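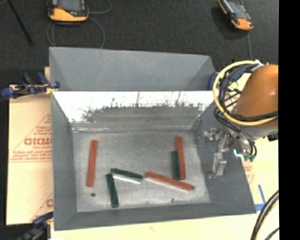
Last changed: September 1, 2019

I want to defend the mixed bin. In the workshop at Gilau where I learned to work, every size of bar had its own shelf and its own label, and we were proud of it. When I moved to Kodside, I found metal bins with sloping sides, and red bars and green bars lying in them together, in every direction. For the first weeks I sorted them each evening. Nobody had asked me to do this.

I stopped in April. The reds are longer and the greens are shorter, so my eye already knows which one my hand must take. The color does the work that the label did in Gilau. If a green bar lies against a red one, I lose maybe 2 seconds. To put 100 bars in straight rows I lost much more than that, and in the morning the rows were broken again.

Of course there is a limit. With 500 bars in one bin I would also want shelves, and if all of them were gray I would want shelves much sooner. A bin must be shallow in its contents, so that the floor can still be seen between the pieces. I do not mind that the floor is scuffed. A scuffed floor only means to me that a bin is being used.

My old colleagues call this laziness. I think they like how the shelf looks after work, and I understand them, I liked it too. But I look at a bin mostly during work, and then I only need to find the next bar.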